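I gave up coffee pods in January, and by the end of the week I was the kind of person who owns a kettle with a long neck. My neighbor Bianca Ene is to blame! She drives 47 miles to Clarnmont for beans from a little roaster called Filari, and one Sunday she took me along.
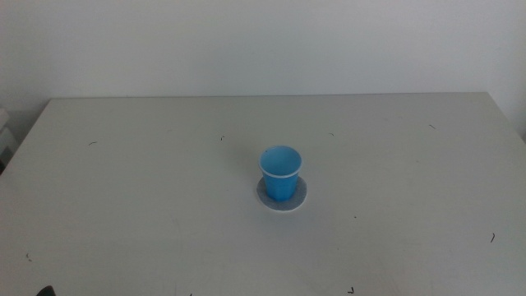
A small blue cup, ready to be filled.

We tasted seven coffees before lunch (you slurp, loudly, and you're supposed to). My favorite smelled like toast and plums, and I bought two bags of it without looking at the price.

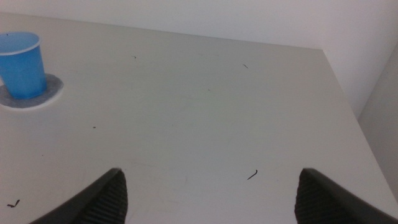 Then I got it home to Lirville and it tasted like pennies. Bianca said my water was too hot, so I let the kettle sit for 90 seconds, and oh, what a change.

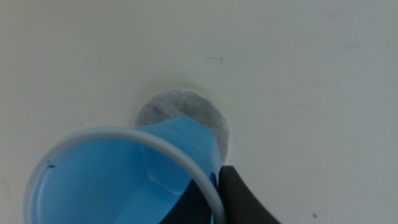
Do I need a fancy grinder?
A cheap hand grinder is fine for one or two cups a day. 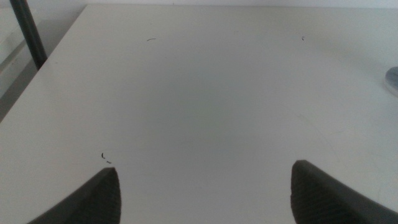
Mornings are slower now, and I like them that way. I grind, I pour, I stare out at the street. A plain white tabletop with a few faint scratches is all the coffee bar I want, and the pods are in a box for my sister.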